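# Plitesska open day — anyone else go?

**tallowfern**

Got back from the open day at the Plitesska workshop this arvo and I'm still buzzing. The laundry demo was my favourite, the arm working right up against a washer.

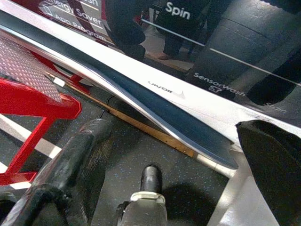 *Gripper down near the base, control panel with the Spin and SensorWash labels above it.*

They ran it in 30 minute blocks and I stayed for two of them (sorry to whoever was waiting for my spot at the rail). Đức Lưu did the talking and he was great with the kids, took every question, even the one about whether it could wash a dog.

**nine_volt_nan**

I was in the July session and came away a bit flat, to be fair. An 80 km drive each way and the thing spent most of my block parked while they fiddled with a laptop. Did it press any buttons for you?

**tallowfern**

Yep, it went for On/Off three times and got it twice. The miss was a beauty, slid straight off the edge of the panel! He reckons shiny black panels are a pain for the camera because it picks up the reflections — you can see someone's legs in that one.

**Grub473**

Two out of three on a power button isn't much of a demo. My nephew is four and he's at a hundred percent. The Zolum lot had theirs folding towels last year and I'd rather watch that.

**tallowfern**

Towels on a flat table with nothing else near them though. Getting in low beside a whitegood with a red metal stand right there is a different job, I reckon. Happy to be told I'm wrong, I fix mowers for a living.

**yagi_bits**

No, I'm with you. Towels look flash but they'd rehearsed that one to death. Did they say what the arm costs to run?

**tallowfern**

Asked, got a smile. The gripper fingertips are $600 a set, that's all I could get out of him.

**nine_volt_nan**

600 for fingertips! Righto. Might still give it another go if they're doing the Fluvholm one, it's only up the road from my sister's. Is parking still round the back?

**tallowfern**

Round the back, yeah, but the gate sticks so give it a decent shove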